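Workshop notebook, Ulstead room
Sunday, entry begun 09.40

Subject: sorting and storage of individually wrapped snacks, second session.

Present: G. Ferreira, E. Gallagher (from 10.15).

Purpose of the session. The first session left us with a single mixed carton and no agreed rule for dividing it. Today's work was to settle a rule, try it on the small table, and write down the points on which it fails. The layout of the Bratar cupboard is a separate matter and is not dealt with in this entry.

Stock. The delivery note from Thibodeaux gives 200 pieces. At the close of the first session 57 had been sorted and put away. The remainder stayed in the carton overnight with the lid folded down. The carton was moved off the floor this morning and now stands on the lower shelf beside the door, where it should stay until the work is complete.

Rule as first drafted. Sort by contents: rice crackers together, nut bars together, soft cakes and crumbly pieces together, sweets last. The rule is easy to state and is what most people would do without being told. Its weakness is that contents cannot always be judged quickly. A clear wrapper presents no difficulty. A foil one must be turned over and read, and where the print is small this takes longer than putting the piece away.

Rule as amended at 10.30. Sort first by how much pressure the piece will bear, and only then by contents. Three groups are proposed: firm (nut bars, wrapped sweets), brittle (crackers), and crumbly (pressed squares and anything similar). Foil packets of unknown contents are to be treated as brittle until someone has read the label. Colleagues are asked not to invent a fourth group for awkward items, as this was how the first carton came to be in its present state.

Trial on the table. A mixed handful was tipped out on the round pink table with the dog on it, and the white curved tray was set at the back. Pieces are placed in the tray as they are decided upon and the undecided ones remain in front. The crackers were given the left end. Wide, light bags sit well in the tray. Small packets tend to slide under larger ones, and a label that is underneath is as good as no label.

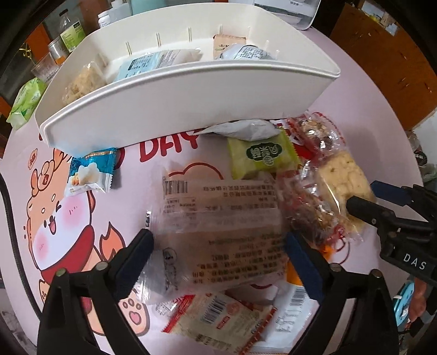
Gallagher's view is that the amended rule asks too much of whoever is sorting in a hurry, and that a cracker in the wrong group does no harm provided it is not at the bottom. He would keep two groups, things that may be stacked and things that may not, and leave the contents to the person who opens the cupboard. He asks that this be entered as a disagreement, and it is so entered.

Reply to the above. Two groups would be quicker. The objection is to the refilling of the shelf later in the week, when it is useful to know at a glance whether the nut bars have run out. It is agreed that the two-group version will be tried next time on the same table, with the same tray, and the results compared before anything is decided.

Handling notes.

Clear bags wrinkle when lifted by the middle. Take them by the sealed end.

The crumbly squares should be lifted flat and never pressed from the sides. Broken ones go in the Fesora tin for use at tea and are not returned to stock.

Barcodes should face upwards where this is possible. Several wrappers carry the barcode on the same side as the ingredients, so one turn of the packet will do for both.

Do not pile pieces above the rim of the tray — the upper ones slip forward on to the table and are then taken for unsorted stock.

Labels. Paper strips, lower case, black pen. The earlier strips in blue were difficult to read inside the cupboard and should be removed when next seen.

Outstanding.
Read and list the foil packets (G.F.)
Second tray of the same shape, if one can be found (E.G.)
Two-group trial, next session, both
Wipe down the lower shelf before anything is put on it

Table cleared and carton closed at 12.20. The key is on its hook.

G. Ferreira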